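4. Collecting the Kitchen Demonstrations

Valtteri Saarela
January
7 min read

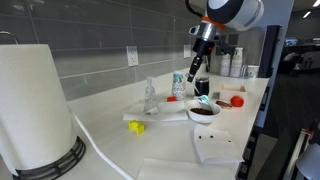 We wanted a set of examples from a counter that people use, so we set up in the office kitchen at Plernley and left most of the clutter where we found it. I'd argued for this from the start, and I lost the argument twice before I won it. Our earlier set, Furnska, was gathered on a bare bench, and the policy trained on it fell apart the moment a second cup showed up near the target. So for this round each episode starts from a messy layout, and the one in Figure 1 is pretty typical: the gripper hangs close to a white bowl with a spoon resting in it, a black tumbler sits right behind the bowl, and there are paper cups, a pump bottle on a folded napkin and a tall roll of paper towels farther down the counter. The spoon is the part I care about most. Its handle is thin and angled up, and small changes in that angle make a big difference to how an operator goes in for it.

Figure 1. Kitchen counter layout, with the arm over the bowl and spoon.

We recorded 500 episodes in total, split over 7 operators. Everyone got the same short instruction sheet and then, well, everyone did it their own way! I spent the first few days trying to stamp that out (more rules, longer sheet, grumpier operators) and then gave up – the variety is useful to the learner as long as the grasp itself is clean. What we did keep strict was the reset. After every episode the operator moved at least one thing that had nothing to do with the task, so the model couldn't lean on a cup always being in the same spot.

Labeling was done in Unex, our in-house tool, by the same people who drove the arm. Each episode got a start mark, a grasp mark, a release mark and a plain yes or no for success. We kept the failures. I know some groups throw them out, but a missed grab at a spoon handle followed by a second try is the kind of recovery I'd like the policy to pick up, and you can't learn it from perfect runs.

We held back 50 episodes for testing and never looked at them while tuning. The Milošević split, which we use in Section 5, keeps all of one operator's episodes together, so the test operator is new to the model. Scores drop under that split, and I'll get to how much when we compare the two.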